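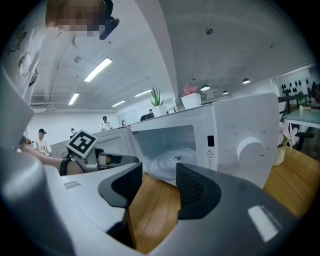 Microwave trips the breaker, but only when the kettle circuit is loaded

Posted by Carol Rowbotham, 14th March
3 comments · 2 shares

Countertop microwave on a 20 amp kitchen circuit. It runs fine alone. With the kettle on the same circuit the breaker lets go after a minute or two, never at once. Before February the two ran together for short periods without trouble. The panel is a Tveit, original to the house. I have swapped the kettle for another one and got the same result. Is the breaker worn, or is this ordinary overload?

Share

Clivo
39 helpful

Ordinary overload. Add the input ratings, and use the input figure on the microwave's rating plate, as the cooking power is lower than what it draws from the wall. A typical 1,500 watt kettle pulls 12.5 amps at 120 volts. A microwave with a 1,500 watt input pulls the same, so you are at 25 amps on a 20 amp breaker. The thermal element in the breaker takes time to heat at that level — hence the delay. A short circuit would trip it instantly.

The change since February may only be longer run times. Breakers do weaken with age, but you can't judge that from a load it was never meant to carry. Put the kettle on the other counter circuit and see if the trips stop. If it then trips with the microwave alone, have an electrician check the breaker and its terminals for heat damage.

Share · Reply

Jallero
4 helpful

Had this, just got a bigger breaker put in. 30 amp, no trips since.

Share · Reply

Mirnulus
64 helpful

Do not fit a 30 on that circuit. A 20 amp kitchen circuit is normally 12 gauge copper, and the breaker is there to protect the wire. The larger breaker will let the cable run hot inside the wall without tripping.

Agree with Clivo on the rest. The permanent fix is a dedicated circuit for the microwave.

Share · Reply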